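Getting More Out of Plastic Storage Bins: Tips for the Kitchen, Closet and Workbench
Oct 13, 2022

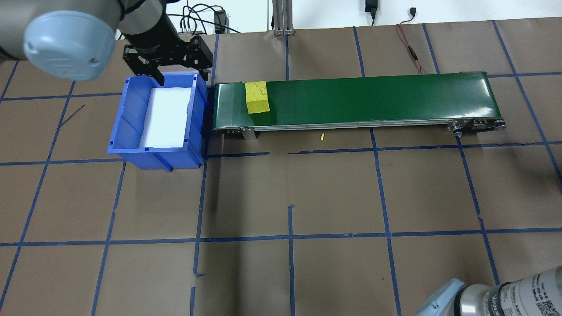 Start with the empty bin, not the stuff

I love a good bin. I have them under the sink, over the washer, in the trunk of the car, and there's a whole wall of them in the garage (my sister Candela Herrero calls it the library). The mistake I made for years was buying whatever was on sale and then trying to cram things in. Measure the shelf first! Measure the depth too, and then measure the bin at the rim. The size printed on the sticker is often taken at the base, and the rim is what hits the door frame.

Leave yourself an inch or two on top so you can get your hands in without scraping your knuckles.

Line it

A liner makes a cheap bin feel like a fancy one. Foam keeps glass jars from clinking, shelf liner stops spice tins from sliding, and an old bath towel folded in half is perfect for tools. Cut foam a hair bigger than the floor of the bin and push it down, and it will stay put with no glue at all. I use a bread knife for thick foam and long, light strokes. Scissors chew it up.

For anything damp (potatoes, garden gloves, sponges), skip the foam and use newspaper. Toss it when it gets soggy and put in a new sheet.

Washing out a grubby bin

Warm water, a squirt of dish soap and a big handful of baking soda. Let it sit for 15 minutes, then go around the corners with an old toothbrush. If there's a smell left over from onions or paint, fill the bin with crumpled newspaper, put the lid on and leave it overnight. Works like a charm!

Sticky label gunk comes off with cooking oil. Rub it in, wait, wipe, then wash with soap or the next label won't hold.

Dry it upside down on a rack, propped up at one end so air gets under.

Labels that stay on

Painter's tape and a fat marker. I've tried the chalk ones, the clip-on ones and the little printed ones, and I keep coming back to tape. Put it on the short end if your bins go in lengthwise. My neighbor Ekow Amissah writes the date on his as well, so he can tell which lentils to eat first, and now I do it too.

Be specific. "Baking" is no help at all when you want the cookie cutters. "Cookie cutters, piping tips, cupcake papers" takes an extra ten seconds to write and saves you pulling down three bins in December.

Stacking without the avalanche

Heavy on the bottom, of course, but also try to keep the same brand in one stack. Rims and feet are shaped to fit each other, and mixing them gets you that slow lean to one side. Two high for canned goods. Three if it's linens or yarn.

If a bin sticks inside its twin when you nest them, slip a strip of cardboard between them before you put them away. Already stuck? Run hot water over the outside one and twist gently.

In the pantry

Give snacks their own bin at kid height and it'll change your afternoons. Flour and sugar bags go in a bin with a lid, standing up, with the tops folded and clipped. Onions and potatoes get separate bins! Potatoes sprout faster next to onions.

In the workshop

Shallow bins beat deep ones for hardware every time. Sandpaper stores flat with a scrap of plywood on top to stop it curling. Cords get a loose loop and a twist tie each, and one bin holds 15 of mine with room to spare. Oily rags don't go in a bin with the rest of your things, ever. Hang them outside to dry flat first.

Got a cracked bin? Drill a few holes in the bottom and grow lettuce in it.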